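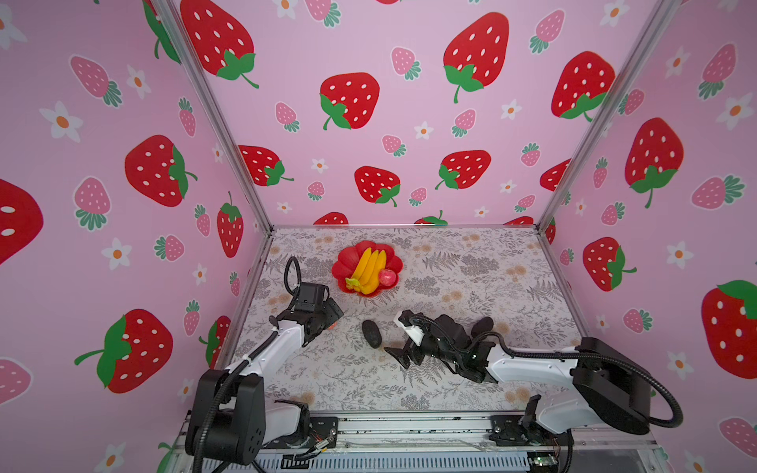
How a Two-Armed Robot Is Built in a Shared Workshop

Brerden Workshop: pages for younger readers

A robot arm is a machine that can reach, hold and move things. Two of them stand side by side in the picture. Each has a black base, white parts in the middle and a black gripper at the end. The gripper does the work of a hand.

The workshop calls this build Zarano. It is put together by members who share the same tools and the same bench.

The frame

Every build begins with something firm to stand on. Zarano has metal posts at the back corners and a metal rail along the front. The arms are fixed to the rail. If an arm could slide, it would miss the thing it was reaching for.

The joints

Your own arm bends at the shoulder, the elbow and the wrist. A robot arm has joints too, and a motor turns each one. Long black cables run along the arms. They are left in wide loops so that the arm can turn without pulling them tight.

The eyes

A small camera sits on top of each gripper. It sends pictures to a computer, which uses them to work out where things are. The walls around Zarano are covered in strawberries and daisies, and the cloth has a pattern of ferns. The computer must learn to tell a real object from a printed one — a red apple on a red plate is a good test.

Practice

Picking up a piece of fruit is easy for you. A robot needs a great deal of practice. Members of the workshop gave Zarano 900 tries at lifting an apple in June. It managed 378 of them. Bananas are harder, as a bunch has a curved shape and can roll over when it is pushed.

Staying safe

Children may visit the workshop with an adult. Visitors must keep their hands outside the frame whenever the power is on. Long hair must be tied back. Only trained members may touch the cables.

Words to know

Gripper: the part of a robot that holds things.
Joint: a place where an arm bends or turns.
Motor: a machine that makes something move.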